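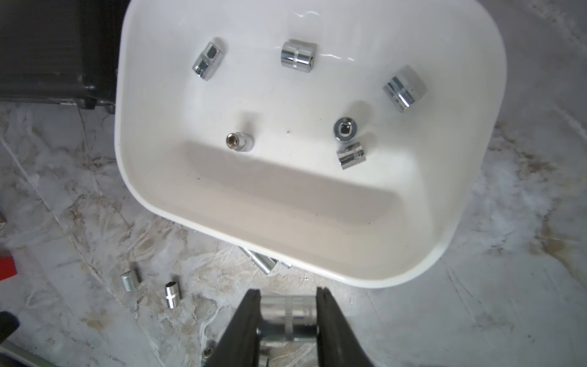

Steckschlüsseleinsätze in der weißen Schale, der nächste hängt am Greifer.

Ich wollte eigentlich schon im Januar wieder etwas aus unserer Robotik-AG erzählen, aber dann kam erst die Erkältung, dann die Zeugniskonferenz, und plötzlich war der halbe Winter herum. Jetzt sitze ich mit einer großen Kanne Tee am Küchentisch und hole es nach (es wird länger, ihr kennt mich ja).

Die Gruppe hat sich für dieses Halbjahr nämlich etwas vorgenommen, worüber ich mich riesig freue: Der Arm soll einen Steckschlüsselsatz aufräumen. Die Idee stammt von Dayana Zepeda aus der Zehnten, die daheim viel am Moped schraubt und fand, dass Bauklötze jetzt wirklich lange genug gestapelt worden seien. Also Nüsse, Verlängerung, alles, was man so in der Werkstatt hat. Das Projekt heißt Silirer, fragt mich bitte nicht, warum. Der Name stand eines Nachmittags an der Tafel und ist geblieben.

Chrom ist für so eine Kamera ja ein rechtes Biest! Alles spiegelt, die Schale spiegelt auch noch mit, und was auf der Seite liegt, sieht völlig anders aus als dasselbe Teil im Stehen. Unser erstes Programm hielt jeden hellen Fleck für eine Nuss und griff mit großer Überzeugung ins Leere. Inzwischen haben die Kinder rund 700 Aufnahmen von Hand beschriftet, mit viel Gestöhne und noch mehr Keksen, und seitdem ist es spürbar besser geworden. Im letzten Durchlauf vor den Ferien saßen von 50 Versuchen immerhin 24. Ich fand das großartig, Dayana fand es »ausbaufähig«. Recht haben wir wohl beide.

Am meisten Kopfzerbrechen macht uns der Rand der Schale. Liegt ein Teil zu dicht daran, kommt der Finger nicht dahinter, und was halb unter der Schale steckt, ist noch einmal ein ganz eigenes Thema. Die eine Hälfte der Gruppe möchte die Teile erst ein Stück zur Mitte schieben, die andere will lieber schräg von oben greifen. Darüber wurde so leidenschaftlich gestritten, dass ich irgendwann das Fenster aufgemacht habe – und dann haben wir beschlossen, einfach beides auszuprobieren.

Im Frühjahr fahren wir damit zum Schülertreffen nach Histau, zwei Teams aus unserer Schule, und bis dahin möchte ich gern noch einen Probelauf vor Publikum machen. Wer aus der Elternschaft Lust hat, nachmittags ab drei zuzuschauen, schreibt mir einfach in die Kommentare. Kuchen wird sehr gern genommen.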